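List: shopfloor-changes
Subject: Re: [shopfloor-changes] Two-arm cell at the sorting bench, what happens to the bench people?

Replying on list because two people asked me the same thing privately.

The earlier message said:

> We are a small repair and refurbishing shop and management has told us
> a two-arm cell is coming to the incoming parts bench. Right now that
> bench is 4 people on days and 91 percent of what they do is move small
> parts from one container to another after looking at them. The vendor
> talk was all about cycle time. I would like to hear from somebody who
> has been through it. What did the bench people end up doing? Did anyone
> lose hours? Who sets the thing up when the parts change? And is there
> anything we should ask for in writing before it shows up?

I work at the Starner plant, second shift, on what used to be called the sorting bench and is now called Nidari, after the name of the project. We have had the cell since April. I was on the bench for 7 years before that. I am not in management and I don't speak for the company.

First, what the job is. A part arrives in one container, somebody decides whether it is good, and it goes into the other. For us the pink bin and the turquoise tray are the two stations. Which one is "in" and which one is "out" depends on the routine that is loaded, and that tripped up all of us in the beginning. We had been used to the bins meaning something fixed. I would ask for the direction to be written on the job sheet in plain words, every time.

Before a routine goes to the floor it is run in the simulator. The renders below come from there, and they are the same kind we get attached to the job sheet.
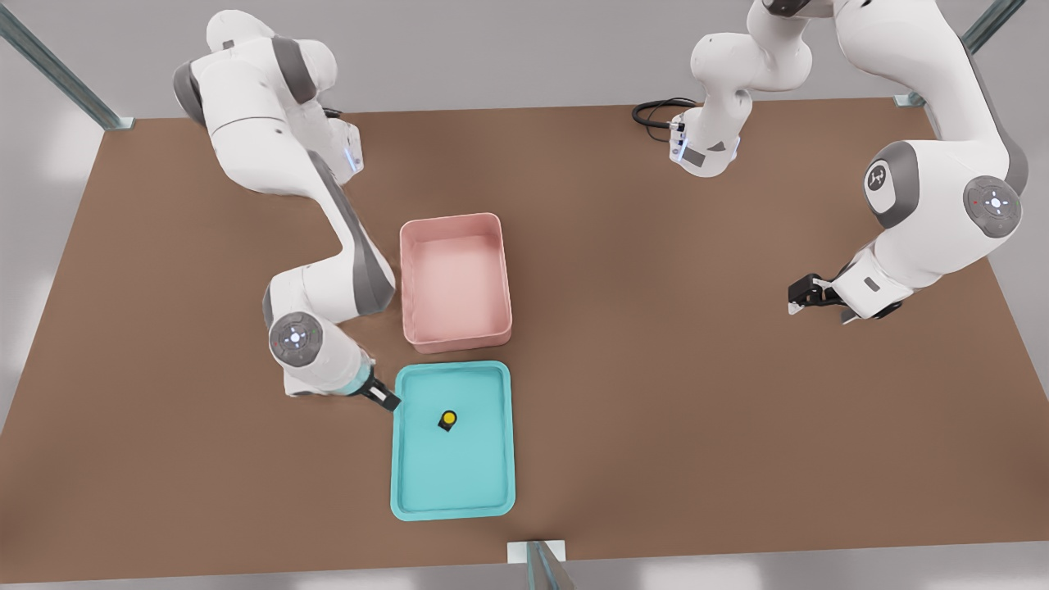

Simulator view, yellow-topped part in the tray, pink bin empty.

Now your questions.

Hours. Nobody on second shift lost hours in the first months. We had 5 people on the bench and we have 5 now, but only two are at the bench at any given time. The others were moved to rework and to packing. One of those moves was wanted and the others were not. Rework pays the same here and packing pays the same on paper, but packing has fewer overtime slots, so over a year it comes out lower. That was not brought up in the meetings and we should have caught it. If you have different overtime pools for different areas, ask what happens to a person who is moved from one to another.

What the bench people do now. Mostly three kinds of work: checking routines in the simulator before they are released, feeding and clearing containers, and dealing with parts the cell won't take. The checking is the new part. You sit at a screen and watch the arms go through the job and mark down anything you don't like. I look at where each gripper is when the other one is down in a container, whether the idle arm is parked off to the side, and whether the part is somewhere the fingers can get to it from above.

It is easier on the shoulders and harder on the eyes. I used to go home with a sore neck and now I go home with a headache if I've done more than two hours of checking without a break. We got a rule that checking is rotated, and it took some pushing. The original plan had one person doing it all shift.
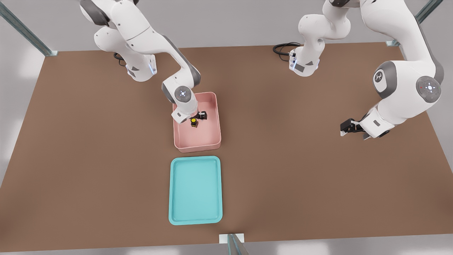
Left gripper over the part in the pink bin, right arm held clear.

Setup when parts change. The vendor's plan was that their own technician, from Brandão, would make every new routine. That lasted until the second part change. The technician was booked elsewhere and we hand sorted for most of a week with the cell standing there. After that, two bench people were trained to make routines, and later two more. The training is decent. It is paid time, and there is a small step in the pay grade for it, but you only get the step once you have signed off a certain number of routines on your own. People on the slow product lines take much longer to get there, and that is still being argued over.

One thing I didn't expect is how much of what we knew by hand turned out to matter. A short round part can lie on its side or stand on end and you pick it up differently, and after a few years your hand knows that without asking you. Somebody has to tell the cell. The engineers had one pickup written for the yellow-and-black parts and it did fine when they stood up. Parts lying down were getting dropped. It was a bench person who said to write two pickups, and that is what is used now. I'd put that kind of contribution on record somewhere. We started keeping a plain notebook of changes that came from the floor, with the routine name next to each, and it helped a lot when the pay grade discussion came around.

Also get used to the close views. The wide view tells you where the arms are, but for the last bit of the move I switch to the one that looks past the fingers.

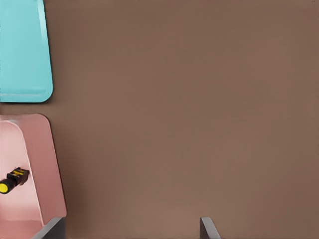
It took me a few weeks to read that view quickly. The containers sit off to one side or half out of view depending on where the arm is, and you have to keep in mind which way the table runs. The younger people picked it up faster than I did, but I wouldn't let anyone tell you it is a thing only young people can do. Everyone on our shift can do it now. Ask for practice time that doesn't count against output.

What to get in writing. This is what I would ask for, having seen what we missed:

- no change in pay or overtime pool for anyone moved off the bench, for a set period
- paid training open to everyone on the bench, by seniority or by sign-up, but decided before the cell arrives
- rotation on screen work
- who may stop the cell, by job title (ours now says anyone at the station)
- what the recordings and logs can be used for

On the last one, ours logs every stop along with the badge of the person who pressed it. A supervisor at our sister site, Ferkis, brought a stop log into a performance talk. That was settled and there is now a line saying the logs are for maintenance only. Get that line first if you can.

I can send the wording of our rotation rule and the log rule to anyone who writes to me off list. I don't have the pay grade text, that one is still open. If somebody here has a cell on day shift with more than one product line I would like to hear how you split the sign-offs.

Second shift, Starner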